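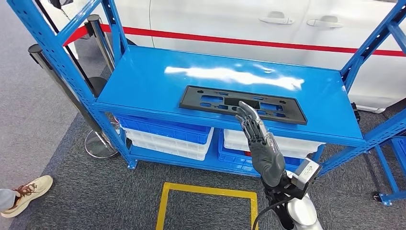 Main du robot au bord du cadre de plaque, étagère supérieure.

10/04/2022, essai du kit main Feremach (prêt Kurkenholm)

Pièce : cadre de plaque d'immatriculation, plastique noir ajouré. Prise par le bord avant, doigts semi-ouverts. Consigne d'effort ramenée de 12 à 6 N, à confirmer sur pièce rigide.

Série prévue : 30 prises, même orientation de départ. Reflet de l'éclairage sur la tablette bleue : vérifier son effet sur la détection du contour.

Doc fournisseur incomplète : code d'erreur 231 absent du tableau. G. Borkowska relance Feremach. Offre de maintenance à relire avec A. Tapia avant tout avis d'achat.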